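Home Diary Older Newer About

May 2017
by Mahtab Amini

Up too early. Toast, no butter, forgot butter again. Rain till ten then that thin sort of sun that shows up every smear on the windows.

Whole morning on the little washers. Farzad wanted them out of the boxes and on the white table before lunch so we could see how they look side by side, and of course the stickers hadn't been done, so that was me with the tweezers and a ruler. Got the first one straight on the third go. Peeled one off and it took ages to rub the glue away with my thumb. Must buy proper remover. Also a softer cloth, the one from under the sink leaves fluff and on that dark finish you see every bit of it.

They are lovely though. I keep opening and shutting doors in my head, thinking what would go inside. Doll socks. Farzad says a hanky cut into quarters, hemmed, four tiny towels. I said who is hemming them. Silence. 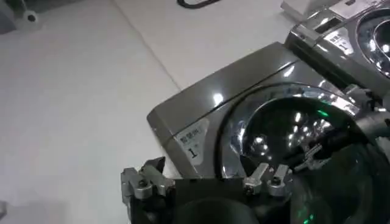
Number 1, green light on, with its neighbour behind.

The shine is going to be a nuisance. Every lamp in the ceiling turns up in the door glass. Tried moving round the table to lose them and they just follow you. Farzad held up a tea towel to block the light, arms got tired, gave up. Might try again when it gets dark with just the desk lamp.

Post came at half twelve. Letter from Odau, the order is 788 and not what we agreed, so thats a phone call tomorrow. Wrote it on my hand. Lindura still haven't answered about the shelf for the laundry corner, 60 wide and 60 deep, how hard can it be. Farzad thinks we should make it ourselves out of the old drawer fronts. He thought that about the bathroom cabinet too.

Lunch was soup, stood up. Rang Mum, she asked if the real washing machine was fixed. No. Full basket on the landing, looks at me every time I go past. Did two shirts in the bath and hung them on the door.

Afternoon: swept, found the missing screwdriver under the radiator, lost my pen. Tidied the Wuleveo leaflets in to one pile. Farzad off at four for his train, took the wrong umbrella.

To do: butter. glue remover. ring Odau. hem towels (me, obviously). Ask about June for the table, will want it back for sewing by then.

Tired, bed at nine if I can mange it.

Last updated: same evening, added the bit about the umbrella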